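Shippers' Liaison Group, Gamorano Terminal
Minutes, March 13, 2024

1. Berth 2 dredging
Cilto repeated that the work will be finished in April. Members noted that the same was said of the last completion date. No survey was tabled.

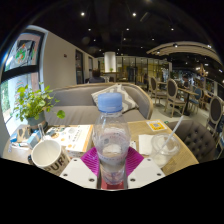

Water bottle and white mug, café table

2. Feeder service
Allance claims its new weekly call will bring in 1,144 containers a season. Asked how many are booked, its delegate said around 100. The group declined to endorse the forecast.
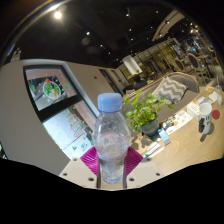 Bottle with light blue cap

3. Pilotage fee
The proposed charge of 110 per movement was presented as "cost neutral." Members asked for whom. Deferred until the costings are produced in writing.
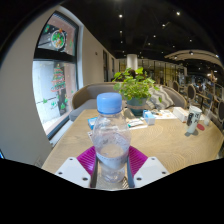

Clear bottle and the table

4. Tug contract
Nowakowski offers a second tug on standby, crew not included. The group doubts a tug without a crew counts as standby. Revised offer requested.
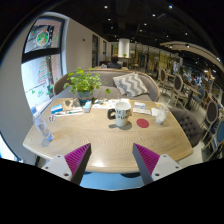
Café table with mug

5. Other business
The port's press release on "record traffic" gives no figures. Secretary to ask for them again.

Next meeting in April, after the dredging survey, if there is one.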